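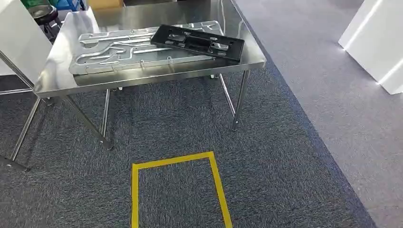 Plate 1442 on the steel table, black frame laid over the right end.

March, just after lunch

Got the big aluminum plate onto the steel table at last, and I have to say it looks very handsome there, with all those channels winding along it (I could follow them with a finger all afternoon and get nothing else done). It came over from Gendham with the Skokska paperwork, and I've written it in the book as 1442. The black plastic frame is 2476. Please keep both numbers together on the shelf card!

Today was only meant for a first look. I want to go over the small tabs on the near edge before anything else, and check the drilled holes in them against the Mocanu drawing, sheet 306. My copy is smudged right where the hole spacing is given, so if anyone has a cleaner one, I'd be so grateful for it.

One note to self: the polished top throws back so much light that I kept reading shadows as scratches. Try the gray felt under the plate tomorrow, and the softer lamp from the Zavier bench. Frame comes off first, then lift the plate from both ends.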